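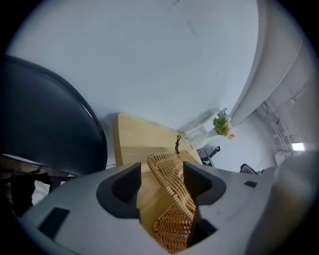 A woven basket held between the fingers of a hand-held gripper, above a wooden tabletop.

Learning to Grip by Hand at Ciltmont
26/05/2021
By Zillgate staff

The robotics course at Ciltmont used to begin with an arm. Students were shown the emergency stop, then the joint limits, then the software, and most of the first month went by before anything was picked up. The course now begins with a gripper that has no arm behind it. A student holds it, carries it to an object, closes the fingers and puts the object somewhere else. A camera on the tool records what it saw on the way.

The tool is called Astus. It was designed by an earlier class and has been rebuilt by each class after it. The current group has 18 students, split into teams that share the tools, a set of objects and a set of rules for what counts as a usable recording. The recordings are used to train a small control program, which is later tried on an arm fitted with the same fingers. The arm is called Usman. It is older than the course, and it is booked by the hour.

Most of the work is in the fingers. The tool has two, and they have to hold a wide range of shapes without being changed between objects. In the course notes a grasp is rated on three things: whether the object stays put when the tool is tilted, whether it turns in the grip, and whether it comes away cleanly when the fingers open. A design that does well on the first often does badly on the last. Soft pads with a lot of grip will hold a mug at any angle and then drag it sideways on release, far enough to spoil the next attempt.

Wicker is a good example of a surface that looks easy and is not. A basket weave gives the fingers plenty to press against, but it is never flat. Contact is made at a few raised strands, and which strands those are changes with a small shift of the hand. The weave also bends. If the student squeezes until the grip feels secure, the basket can change shape, and the width reported by the tool no longer matches the width of the basket at rest. If the student squeezes less, the basket can tip. A woven rim that bulges up between the fingers adds a further problem, as the highest point of the object is then not where the grip is.

Anything that stands up from the top, even a thin stem, matters more to the camera than to the fingers. It carries no load. It does show clearly against a pale wall, and a program trained on too few recordings will use it as a landmark and pay little attention to the sides of the basket. One team found this when it removed a tall part from a different object and the program could no longer line up the tool. The team went back and recorded the object again with the part turned to different sides, and in some runs taken off.

The class object list has 35 entries. It was drawn up in September and covers kitchen items, stationery, toys, packaging and a few things chosen for being awkward. Each entry has a line for mass, a line for the widest and narrowest grip, and a line for remarks. The remarks are the useful part. They say which objects roll, which shed fibers, which reflect the ceiling lights and which should not be gripped near the rim. Students are asked to add to the remarks and not to delete what an earlier class wrote, and so several entries now contradict themselves.

Recording follows a fixed order. The tool is switched on and held still while the camera settles. The fingers are opened fully and closed fully, which gives the software its two end points. The student then approaches the object from the side named on the run sheet, grips, lifts, moves and releases. A run that includes a dropped object is kept but marked. A run in which the student's other hand enters the work is thrown out. The rule was argued over at some length, and it stands because the arm has no second hand to offer.

By the end of the recording period the class had 314 runs marked as usable. Sorting them took longer than making them. The common faults were dull ones: an approach that was too fast for the camera, a grip made before the tool had stopped moving, a label left over from the previous object. One batch had to be relabeled in full after a run sheet was read from the bottom up.

Room conditions are written down as well. The class does not work in a laboratory for this part of the course. It uses ordinary tables in ordinary rooms, with chairs, plants and light fittings in view, and no backdrop is put up. The reasoning is that a program trained against a plain backdrop will be confused by a chair. The cost is that the background takes up much of each picture, and a team that records everything at one table will have a program that works well at that table. Teams are therefore told to change tables, and then to change which end of the table they stand at. Compliance is uneven.

The test on Usman lasts nine minutes per team. The arm is set over a table with objects from the list, and the trained program runs without help. Teams may not change code once the clock has started. They may move an object back to its starting position after a failed grip, and most do so more than once. The score counts completed moves only. A grip that holds but never lets go is scored as a failure, and this accounts for more lost points than dropping.

The difference between the hand and the arm shows up most clearly in the approach. A person brings the tool in on a curve, slows down near the object and corrects the angle of the wrist without noticing. The arm can copy that path, but it does so with a short delay, and the correction arrives after the fingers have touched. Several teams responded by asking their members to move more like a machine: straight in, stop, close. Those recordings were easier to learn from and made for tired wrists. Other teams kept the natural movement and trimmed the delay in software. The scores do not clearly favor either method, and the course notes leave the choice open.

Weight is the standing complaint. Each class adds something to Astus and few classes take anything off. The housing has been through several shapes — the present one curves around the base of the fingers — and the grip is next in line. A lighter camera mount is drawn but not yet built. There is also a proposal to record the force at each finger separately, which would help with woven and thin-walled objects and would mean running another cable through a housing that has little room for one.

The next class will receive the tools, the object list with its remarks, and the full set of runs including the marked failures. Its first assignment is to repeat a handful of the old recordings and compare them with the originals, before any parts are changed.

Contact the editors | Copyright 2021 Zillgate | Back to top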